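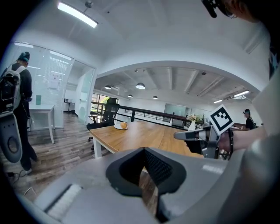

4 min read

Figure 2. Table with a round orange-colored fruit on a white plate and flowers in a slender white vase.

4. Hit calling and player disputes

4.1 Setting and data

Airsoft has no mark on the player to show that a hit took place. Paintball leaves paint, but a plastic BB bounces off and is lost in the grass, so the game depends on the player who was struck to say so. We call this hit calling. Most fields ask the player to shout "hit," raise a hand and walk back to the respawn point. Disputes start when a shooter believes a hit landed and the other player keeps going.

We collected reports from three fields. Ostel is a wooded site with long sight lines. Stillby is a former packing plant, played indoors on one floor. Nenwood is mixed, with a cluster of huts in the middle and brush on all sides. Marshals at each field filled in a short card whenever a player raised a complaint about a missed call. The card asked for the place on the field, the distance between the players as the marshal judged it, and what was decided. It did not ask for names.

Marshals returned 732 cards. Koen Coppens and Ruth Puma read every card separately and sorted them by type of complaint. Where they disagreed, Ruoxi Lei read the card and made the final choice. We left out 202 cards that gave no location or could not be read, mostly from rainy mornings at Ostel. The rest form the set used in this section.

4.2 Long shots and heavy clothing

The most common complaint at Ostel came from long shots. At that range a BB has lost most of its speed, and a player wearing a thick jacket or a loaded vest may not feel it. Shooters with scopes were often sure of the hit and annoyed when no call came. Marshals who walked over to talk to the other player usually wrote that the player seemed surprised – several had heard nothing and felt nothing. We cannot tell from the cards which of these players were telling the truth. The sorting only records what was said.

Hits to gear caused their own trouble. Ostel and Nenwood count a hit on a vest or backpack as a hit on the player. Stillby counts gear hits too, but a hit on the replica itself only forces a switch to a sidearm. Players who visit more than one field told marshals they had mixed up the rules. The Stillby safety talk covers this, though players who arrived after it had started did not always get it repeated.

4.3 Close range indoors

At Stillby the complaints were different. Distances were short and hits were easy to feel, so few players claimed not to have noticed. The arguments were over who fired first. Two players meet at a doorway, both shoot, and both call the other out. Stillby treats this as a trade and sends both back. Complaints fell into two groups: players who did not accept the trade, and players who said they were shot again after calling.

The second group needs more care. Full-auto fire is not allowed inside the plant, but a fast trigger finger can still put several BBs in the air before the other player has time to shout. Percy Rengifo, who ran the door team in June, asked players to hold a red cloth in one hand when moving in the back hallway. Too few games were played this way for us to say anything about its effect.

4.4 The Ccori card

Duván Rengifo drew up the report card, which the fields know as the Ccori card. Its main weakness is that it only sees disputes that reach a marshal. Players who grumble and play on are missing, and so are those who settle it between themselves at the respawn point. Marshals also differ in how soon they reach for a card. One at Nenwood wrote up nearly every raised voice, while others waited for a formal complaint. For this reason we do not rank the three fields against each other.

Section 5 looks at how the marshals ruled and whether the same complaint got the same ruling at each field.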